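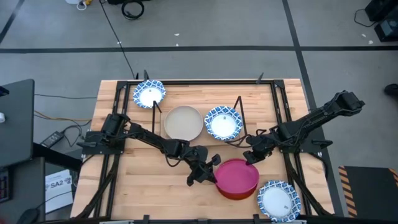

The owner of Oleck, a little tableware rental shop with two rooms and one very long shelf, can talk about plates for an entire afternoon, and she very nearly did. We met on May 19, 2019, in the middle of her busiest stretch of the year, and she had a stack of dinner plates on her lap the whole time we talked.

She started out renting matched white sets for weddings. "Everybody wanted the same plate 94 times," she says. "And it looked fine! But then I'd go home and eat off my own mismatched dishes and think, well, this is so much more fun."

So she began mixing. A plain beige plate is her favorite place to begin, the bigger the better. "It calms everything down. You can put a blue-and-white pattern right next to it and the pattern just sings." Then she adds one loud color, usually in a bowl. Pink is the one she reaches for again and again, and the hotter the better. "People get nervous about a pink bowl. Then they put potato salad in it, or cold noodles, and they call me up asking where they can buy one."

She has no snobbery at all about paper plates, which surprised me. For backyard parties she happily tells customers to rent the serving pieces and pick up patterned paper for the rest. "A nice rim is a nice rim. If the kids are going to run off with their cake, let them run off with paper." Her one rule is to skip the flimsy kind, and if that's all the store has, she says to use two together.

A tablecloth, on the other hand, is a hard sell with her. She loves bare wood, especially light wood with the strips showing, and she'd take a few crumbs in the cracks over ironing any day (I'm with her on that).

Her next big job is a July picnic supper at Roris, the garden center up the road, with long tables under the shade cloth and 3 kinds of pie. She has been trying out settings at home, moving bowls left and right and then moving them back again. "My family has learned to ask before they sit down," she says, laughing. "Dinner might be on the table, or it might just be the dishes."

Oleck is open for browsing most mornings, and she says to bring a plate from home if you want help finding it some company.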